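The Winter I Stopped Shopping Like It Was August

Jan 17, 2021

I have a confession to make, and if you've ever stood over the sink eating a peach with juice running down to your elbow, you'll forgive me. For years I bought fruit in January exactly the way I bought it in summer. Peaches, strawberries, those sad little boxes of blueberries that cost as much as lunch. I'd bring it all home, take one bite, and spend the rest of the week avoiding eye contact with the fridge.

Then we moved to Misberg, which has 4,000 people, one bakery and a Saturday market that keeps going right through the snow. (I mean it. There are people selling pears in ski gloves.) My first January there I walked past the stalls with my nose in the air, looking for raspberries. By February I was going home with two bags of russet apples and feeling very pleased with myself!

Winter fruit is a slower kind of pleasure. A good storage apple picked in the fall gets sweeter as it sits, and by now the tart ones that made your jaw ache in October are just about perfect. Pears are moodier. They want a few days on the counter, and you have to press them near the stem every morning like a worried parent. When the neck gives a little, eat it that day. Don't wait for the weekend, don't save it for company!

And get your fruit out of the drawer. I used to bury everything in the crisper and forget it, and most of it ended up in the compost. Citrus will happily sit out for a week, bananas hate the cold anyway, and I eat twice as much of anything I have to walk past.

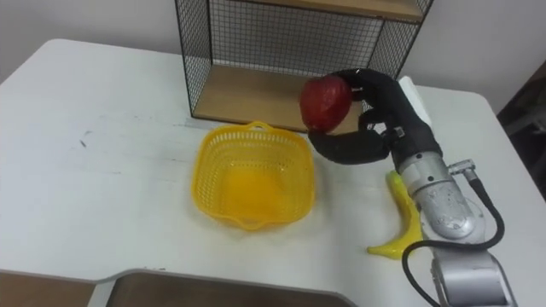 A yellow basket and some open shelving: storage you can see into.

My own setup is nothing fancy. I have one big bowl from a shop called Zillier, chipped on one side, and a rack by the back door where it stays chilly. Apples go by the door, all by themselves, as they give off a gas that hurries everything else along. That's a nuisance with potatoes and a blessing with a rock-hard avocado. Put the two in a paper bag overnight and see what happens.

If you have more than you can eat, cook it down. My lazy compote is 300 grams of chopped apple, a splash of water, a strip of lemon peel and 2 spoonfuls of sugar, lid on, low heat, until it slumps. I eat it on oatmeal, on toast, and once (it was a long day) straight from the pan with my coat still on. 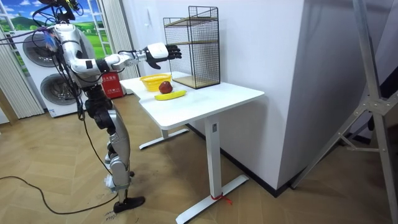 Fruit on the desktop, within arm's reach.

The other thing I've learned is to buy a fruit I can't name at least once a month. Last winter it was quince, which smelled so good I left it on my nightstand. This month the Sidano stall had blood oranges, small and ugly and the best thing I've eaten since the holidays. The Mabaso stall next door does dried figs by the scoop, and I've been chopping them into everything, even meatloaf. My family has opinions about the meatloaf.

I still miss peaches. I'll be first in line when they come back in August, elbows out.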